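Five-finger hand or two-jaw gripper for snack bags? Wrist camera view is mostly knuckles

Posted by Rahel Imhof
January 26, 2025
776 views

I'm comparing two end effectors on the same arm and would like opinions before I commit to one. The first is a Drilow parallel gripper with flat pads, 50 mm of travel. The second is a Ragab hand, four fingers plus a thumb, with the ribbed dark sleeve over the back. The arm controller is a Utura and handles both without trouble. Items are flexible wrappers, mostly snack packages, picked off a white table and handed over upright.

The Drilow loses maybe one in five. The film slides between the pads, or I raise the force and crush what's inside. The hand holds much better, but I don't have a good way to tell from the wrist camera whether the grip is sound. The camera looks down over the back of the hand, so I get a lot of sleeve and not much contact.

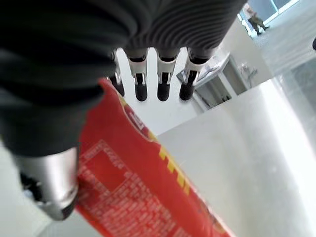

Wrist camera, Ragab hand holding a red wrapper. Silver thumb tip on the left side of the package, black fingertip pads past the top edge.

The thumb contact is easy to see from there. The finger contact isn't, and the print on the wrapper comes out too blurred to read, so I can't use the label to check orientation either. Has anyone moved the camera on one of these, or should I give up on vision for this and use motor current? I'd also like to know if the sleeve can come off.

Hajar Gaber
I ran the same hand for most of last year. Leave the camera where it is and use it for the approach and for the thumb. For the grip itself, log the current on each finger motor. Close on nothing 25 times and save the curves, then close on your actual packages and compare. A finger that has missed the film keeps going to its end stop and you'll see it right away. One that has folded the film under itself is harder – the current rises late and in steps.

For orientation, two things helped me. Shorten the exposure, and have the arm stop before you take the frame. With a white table and a bright window behind it, auto exposure is going to do strange things, so set it by hand. If the label is still soft after that, check focus. Mine was set for the table and everything in the grasp was closer than that.

I wouldn't drop the Drilow yet. Silicone pads instead of the stock ones fixed a good part of my slipping. They wear out fast on printed film, though, and you need to wipe them.

illadberg_620
just get suction. we do bags all day with one cup and no fingers at all

Rahel Imhof
Suction was my first try. It's fine on a full, tight bag and leaks on anything with a seam or wrinkle under the cup, and half of mine are like that. I'll log the finger currents this week and set the exposure by hand. Still looking for an answer on the sleeve.

Hajar Gaber
It comes off, two screws by the wrist. I put mine back on after a day because crumbs were getting into the tendons.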